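Jollport Laundry Room Reopens With Longer Hours

Apr 2, 2018

The shared laundry room at the Jollport community center is open again after two weeks of repairs to the floor and drains. Residents can now use it until 9 in the evening, including the nights when the kitchen is booked for classes.

Shirley Wainwright, who manages the building, said 254 households hold a laundry card this year. "People missed the folding table more than the dryers," she said. "We heard about it at the front desk every morning."

The center is also changing how it handles its own cleaning cloths. Towels from the kitchen and the craft room used to go into one bin and come back in a heap. They will now be sorted by color, laid flat one at a time and folded into quarters before they go on the shelf – green for counters, blue for floors, purple for the craft room.

Þórarinn Dalsgaard, who runs the evening kitchen class, asked for the change last fall. He said students kept picking up floor cloths to wipe counters.

A lime-green microfiber towel spread flat on the wooden table, with the blue, pale yellow-green and purple ones still piled in the corner.
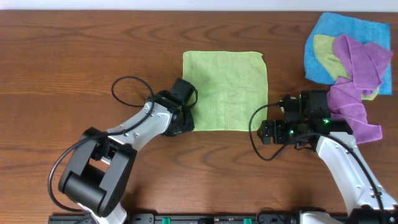 Card Renewals

Laundry cards run out at the end of May. Renewals cost $15 and can be paid at the front desk. Lost cards are replaced for $2.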